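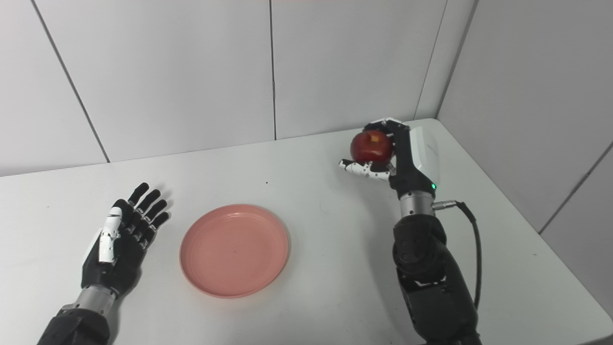
Red apple and pink plate

Can I freeze apple slices without them going brown?
Posted by Zonholm, March 11, 2024

Hello all! My neighbor's tree gave us far more than we can eat, and I'd love to have some put by for pies in June. Last time I froze them plain and they came out a sad tan color. Do I really have to cook them first?

Dadetti
No need to cook them, dear. Peel and slice, then soak for 4 minutes in cold water with a good squeeze of lemon. Drain, pat dry and spread them on a lined tray so they don't touch - then bag them once they're hard. I've done it this way for years and my family has never complained (well, not about the pies!). Squeeze the air out of the bag and write the date on it.

Daneshvar
I just toss mine in sugar and cinnamon. They go brown but it's pie, who can tell. Don't thaw them first or you get soup.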